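Bench Arm Pre-Run Inspection: Chores Trial, Flirthorpe Workshop
Sheet 4, revised June
Fill in before each session. Comments go under the item, in ink.

1. Emergency stop within reach of the operator's seat
OK. Pressed twice, arm held both times. Reset key was in the drawer again and should be on the hook.

2. Table panels level, no lifted seams
OK.

3. Work board fixed, no rocking
OK. Pushed hard on all corners.

4. Board surface free of splinters, oil and crumbs
OK.

5. Cable run clear of the arm's full swing
FAIL at first check, corrected. Cable re-tied with two more straps. Ponisen's fitting guide says one strap is enough – it isn't.

6. Speed cap set for shared space
OK. Cap is at 100 mm per second. At that rate I could have cleared the board and wiped it down before the arm finished its second pick, so please stop writing "human pace" on the visitor handout.

7. Objects suitable for the task
OK, with a comment. Pudum's brochure promises dish racks, laundry and parts bins. What we have signed off so far is toy blocks on a cutting board. Small hard shapes that don't bend, spill or break are a fair place to start, and they are a long way from a sink full of forks.
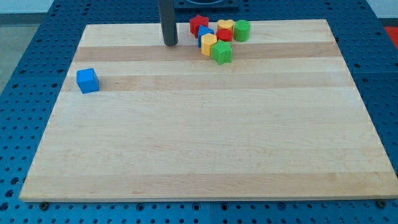 I would like the next request to include one thing from a real kitchen drawer and one from the parts bench, even if the arm drops both. A wet sponge would tell us more than another week of cubes and stars.

8. Gripper pads, wear and grip
WATCH. Pads are rated for 2619 cycles and the counter reads 1539. Left pad has a nick. Replace early.

9. Drop log up to date
FAIL. Last session has a total but no entries. A total on its own can't be checked. Write down which shape, where it landed and who picked it up – if a person reset the board, that counts as a person doing the chore.

10. Floor markings and standing line
OK. Tape is peeling near the door. Agbayani has the spare roll.

11. Operator present for the whole run
REQUIRED. No exceptions for "it was only tidying". Some 700 runs in, it still needs a person in the chair, and that should be in the cost sheet.

Result: cleared for supervised use on the bench only. Not cleared for the canteen or the shop floor.
Recheck items 8 and 9 before the next session.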